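Playroom Host and Family Welcome Assistant (part-time)
Prallora Family Library, Titness
Posted 02/12/2023

We are looking for a kind, steady person to join us in the playroom, and if you have ever happily lost an afternoon on the floor with a picture book and a heap of toys, please do read on!

Prallora started out as a shelf of borrowed puzzles in the back of the old Beltrán bakery, and it has grown into a lending library of 3,000 toys, games and books that families take home, love to pieces and (mostly) bring back. We moved to our present rooms on Plikex Street in July, and the new space has made us a good deal busier than we were. Hence this ad.

You would be with us 4 afternoons a week, with 2 paid weeks off in the summer when we close. Much of the work is simply being there – saying hello to a shy toddler, helping a tired grandparent find a chair, reading the same story again because somebody asked so nicely. You would also check toys in and out, wipe them down, hunt for missing puzzle pieces and keep the lending records in order. The computer system is easy to learn and we will sit with you until you are comfortable with it.

You don't need a degree or a certificate. We would love to hear from people who have cared for children in any setting, paid or not, and a second language is a real help here. You should be all right with noise, with getting up and down off the floor, and with lifting boxes of up to 40 pounds now and then. A background check is required, and we cover the cost.

To apply, send us a letter telling us a bit about yourself and about a toy or a game you remember from when you were small. A résumé is welcome but a page of plain writing is just as good. You can drop it at the front desk or mail it to the Plikex Street address, marked "Playroom."

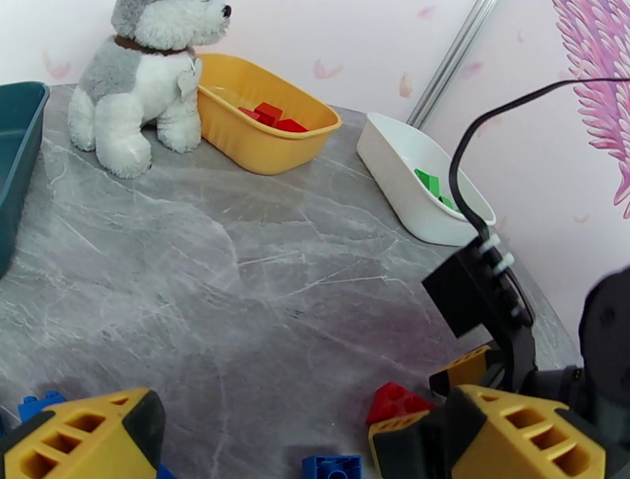
We read every letter and we answer all of them, though it can take us a little while, so please bear with us. If you would like to visit before you apply, come by any afternoon we are open and ask for a look around.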